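Gripper notebook, November, sim bench
Entry: thin flat object, two-finger gripper, controller comparison

Start 09:40. Picking up from Ferhat's note on the Grastach branch. He wanted the thin-object case rerun with the impedance controller before anyone touches the finger geometry again. Agreed. Position control first as a baseline, then impedance, same seeds, same object poses.

Setup as left by Jarmila: arm on the pedestal, wooden floor, domestic clutter loaded from the Tasusix asset set. Object is the small flat grey one, free yaw. Nothing else on the floor within reach of the fingers except the plant, and the planner has the plant as a collision body. Self-collision on. Table variant not used this time.

Changed before running:
contact margin back to default (had been raised for the mug tests, not reverted)
finger friction left alone
gripper opening at pre-grasp set to full
random seed list copied from the October file so that the numbers can be laid side by side

Baseline run, position control. 173 attempts, 61 lifts held to the end of the move. Most failures are the same one: fingertips reach the floor before they close, the arm pushes against the contact, the wrist tilts slightly and the object is squeezed out along the floor. A few where one finger rides up on top of the object and the other closes on nothing. Dilek had predicted the second kind would dominate. It does not, at least with this approach height.

Paused the viewer on attempt 4 to check the pre-grasp pose.
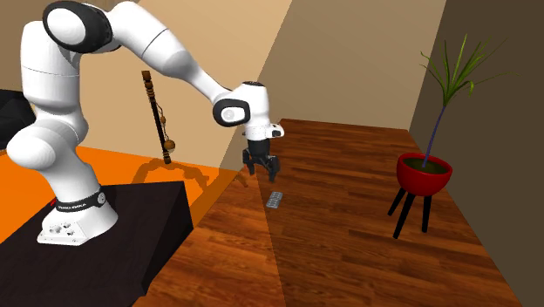
Attempt 4, position control. Gripper open, nothing held, object on the floor just below and slightly to the right.

Lateral offset at pre-grasp wants looking at. The planner reports the target as reached, so either the grasp frame is defined off the wrong link or the offset is being applied in the wrist frame after rotation. Checked the URDF: the tool frame was moved when the Ellamach fingers were swapped out and the grasp generator still reads the old value from its own config. Two sources for one number. Have written the correct one into both for now and opened a ticket to remove the second. Garba to review.

This means the baseline above is not a fair baseline. Keeping the log, marked as superseded.

11:15. Reran position control with the frame corrected. Squeeze-out failures still there, fewer by eye, proper tally to follow from the script. Floor contact unchanged, as expected, as the height was never wrong.

Impedance run started 11:50, low stiffness in z, the rest as in Jucélia's mug settings. Crashed at step 1049 of the first attempt with a NaN in the joint torques. Damping term was zero on the last joint – typo in the gains file. Fixed, restarted, left it going over lunch.

To do
compare both controllers on corrected frame only
try the approach with the wrist pitched a few degrees so one fingertip lands first
ask Jarmila whether the shadows can be switched off for the batch runs, render time is silly
look at object thickness against fingertip radius before blaming the controller for everything

Logs are under oral/thin_flat, the superseded ones in the subfolder.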